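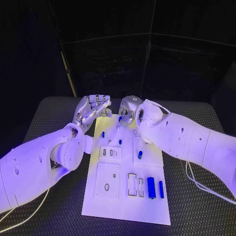
January. Paper workshop notebook, Lomham maps, shade matching for the repair papers. The question carried over from the previous entry is why repairs that were accepted at the bench look wrong in the reading room. The working view of the section is that the matches were made under unsuitable light and against unsuitable surroundings. Light with a strong violet-blue cast, such as falls on the white board with its dark gray diamond-perforated surface beneath, gives a poor basis for judging a white: the eye adapts to the cast, and small differences between a cream and a gray-white become difficult to name with confidence. A dark surround also makes a pale sheet look paler than it will look in a folder of its neighbors. Both conditions should be kept away from any decision on shade. Toning is therefore to be judged in the north bay before 2 p.m., on the neutral gray card, with the overhead lamps off.

The Lomham maps comprise 1,513 sheets, nearly all on machine-made wove paper, with a smaller run of tracing cloth that is outside this round of work. Condition is fair. The usual faults are edge tears, old pressure-sensitive tape along the folds, and losses at the corners where sheets were pinned up for use. Mereana Donnelly has completed the survey sheets for drawers 1 to 5. Drawer 2 is the worst and should be treated first.

Repair papers tested

The stock on hand is the Stenurent long-fiber tissue in three weights, and a short length of heavier sheet left from the atlas project. The heavier sheet was set aside early. It takes tone well but it is too stiff at the fold and would only move the strain to the edge of the repair, where the next tear would start.

Test strips of the middle weight were toned with diluted acrylic, brushed out on polyester film and left to dry overnight. Strips were labeled on the reverse in pencil with the dilution. Colleagues are asked to keep to this. Two strips from the previous batch had been labeled on the film and not on the tissue, and once they were peeled there was no means of telling them apart. They have been discarded.

Results by strip, judged dry:

Strip A. Raw umber, weakest dilution. Close to the sheets from drawer 1, slightly cold. Acceptable for the back of a sheet.

Strip B. Raw umber with a little yellow ochre. Good match to drawers 1 and 3. Recommended as the standard tone for the group.

Strip C. Same as B with more ochre. Too warm on its own. Useful at discolored margins.

Strip D. Raw umber with black. Dull, and it makes a repair look dirty. Not to be used.

Strip E. As B, brushed in one heavy coat instead of two thin ones. Uneven, with a tide line at one end where the film was not level. Repeat if there is time, otherwise leave it.

It was noted again that strips look darker and warmer while damp. Coralie Goodwin matched a wet strip to drawer 3 by eye, then compared it again the next morning and rejected it. No strip should be approved until it has dried fully.

Adhesive

Wheat starch paste, cooked in the usual way and passed through the sieve, was compared with the Toma cellulose adhesive at the strength used last year. On plain losses the paste gave the flatter result. On the tape-stained areas it left a faint halo beyond the repair in one trial out of 5, presumably from moisture carrying degraded material outward. The Toma adhesive left no halo but had less tack, and narrow tears needed to be held under weight for longer. The section will use paste as a rule and the Toma adhesive wherever there is staining from tape. Anyone who departs from this should enter the sheet number and the reason in the treatment file.

Fidelina Condori has asked whether remoistenable tissue could be prepared in advance for the long edge tears in drawer 2. This seems sensible. A trial piece was coated and is drying on the lower rack. It must not be stacked with the toned strips.

Tape removal

Warmed spatula only, on the carrier. Residue reduced with the crepe eraser. Solvent work is deferred until the fume extraction has been inspected. The inspection was requested in the autumn and a further request has been sent. In the meantime, sheets with heavy residue go to the holding drawer interleaved with silicone release paper – not with blotter, which sticks.

Sheet 13 needs a separate note. The title panel carries a later hand in a purplish ink that moved slightly at the first spot test with water. It is not recorded in the survey. No aqueous treatment is to be carried out on this sheet, and paste repairs near the panel should wait until Lucero Muñoz has looked at it. A slip has been placed in the folder.

Viewing conditions

The Trurneo booth was tried for an afternoon as an alternative to the north bay. Its daylight setting is steady and the comparison of strips A and B was easier there than at the window, where cloud interrupted the work twice. The interior is small, however, and the larger sheets cannot be laid flat without folding a margin under. That is not acceptable for the brittle ones. The booth may be used for comparing strips with each other. Final matching against an object stays at the window.

Aroha Wihongi raised a related matter, namely that the reading room lamps were replaced and that the new ones are noticeably warmer than the old. If so, some of the earlier repairs may be perfectly sound matches in daylight and will show only under those lamps. Two repaired sheets from drawer 1 will be carried over and looked at in place before any further toning is done. The result should be written up on the next page.

Housekeeping

The second sieve has a split along the rim and has been taken out of use. Brushes used for acrylic are to be kept in the blue jar and washed at once. One was found hard on the sink and could not be recovered. Polyester film is low, enough for one more batch of strips at the present size.

To do: repeat strip E on a leveled board. Cook fresh paste. Chase extraction inspection. Order film, and the light weight tissue if the budget line is still open. Check drawer 2 against the survey for any sheets with the same ink as 13.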